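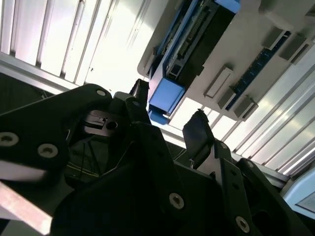
Gripper assembly and ceiling-mounted rail unit.

Kekana Community Collections Register: Data Card

Version 2, released July 9, 2021

Summary
The register lists cultural material held by small museums, town libraries and historical societies in the Steranora district. It records where each collection is kept, which community it relates to, and whether that community has agreed to public access. It holds catalog information only. No scans or recordings are included.

Contents
55 collections from 11 holding institutions. Each row is one collection. Fields are collection title, holding institution, community of origin, date range, format, access status and contact office.

Access status
Open: the record and the material may be consulted.
By request: the holding institution must consult the community first.
Closed: only the title and contact office are shown.
Of the 55 collections, 50 have a confirmed status. The remainder are marked "under review" and must be treated as closed.
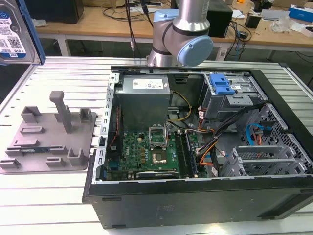
Open desktop tower on a slotted aluminum work table, with robot arm.

Known limits
Date ranges were copied from older paper catalogs and vary in quality. Place names follow the spelling used by each institution, so Plemora and Sivgate appear in more than one form. Private collections are not covered.

Terms of use
Records may be reused with credit to the register. Users may not publish contact details separately or combine records to identify families.

Corrections
Communities may ask for a record to be changed or withdrawn at any time through the contact office listed in the row. Accepted changes will appear in the August update.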